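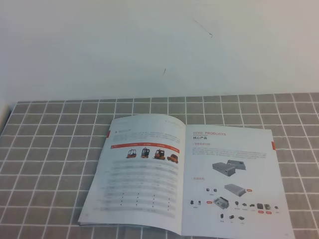

A reader wrote in to ask whether forklift brochures really count as collectable, and could she please stop being laughed at by her family. Yes, they count! Tell your family we said so.

Parnow Brochure Collection – Frequently Asked Questions

Search this site Enter keyword Go

What do you collect?

Product brochures for working machines: forklifts, tow tractors, tractors, loaders, sweepers, anything that earned its keep in a yard or a warehouse. We have just gone past 1000 of them and we're still as excited by the post as we were at the start. Single sheets, folded leaflets and full product catalogues are all welcome.

Do they have to be old?

Not at all. A current brochure is tomorrow's rare one, and most of them go straight into the recycling. Ask at a dealer's counter or a trade show and you'll usually come away with a handful.

What's the best part of a brochure?

Everyone has a favourite! Plenty of people go for the pictures, and a row of orange and black vehicles under a red banner is a very cheerful thing to open up. Some of us turn straight to the specification table. Once you get the hang of those tiny rows you can follow how a model grew from one edition to the next – a bit more lift here, a tighter turning circle there – and you'll lose a whole evening to it.

How do I flatten one that keeps curling?

Open it at the spread that curls most, lay clean blotting paper over it and put a wide, heavy book on top. Leave it for a couple of weeks. Please don't iron it. Glossy ink sticks to things when it's warm, and we have a Drultden pallet truck leaflet with a tea towel pattern on it to prove the point.
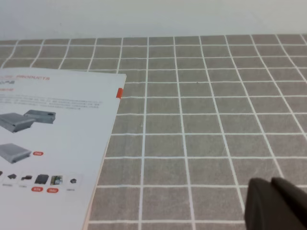

Never pull the index tabs off, a fellow collector told us early on, and we've stuck to that ever since. Tabs show how the sections were meant to be found, and a torn edge can't be put back. If one is bent, ease it straight with a fingernail and leave it be.

What should I store them in?

We use Riis clear sleeves in the larger size, in 32-pocket binders. Two sheets to a pocket, back to back, is the most we'd go. Thick catalogues are happier lying flat in a box. Keep everything away from the window, as reds fade first.

Can I come and look?

Please do! We're upstairs at the Grarkell reading room. The next open day is 09/03/2019, and you can handle nearly everything on the shelves. Wash your hands and leave your coffee at the door.

Do you swap?

Happily. Send us a list of your doubles with the maker, the model range and any print code you can find. The code is usually in very small type on the back page.

Comments

Tried the blotting paper on a tractor catalogue and it came up beautifully. Took closer to a month though.

Do you want brochures in other languages? I have a pile in Danish and can't read a word.

Reply from Parnow: Yes please! The tables make sense in any language.

My favourites are the ones where a dealer has pencilled the price in the margin. Don't rub those out.

Contact us | © Parnow Brochure Collection | Back to top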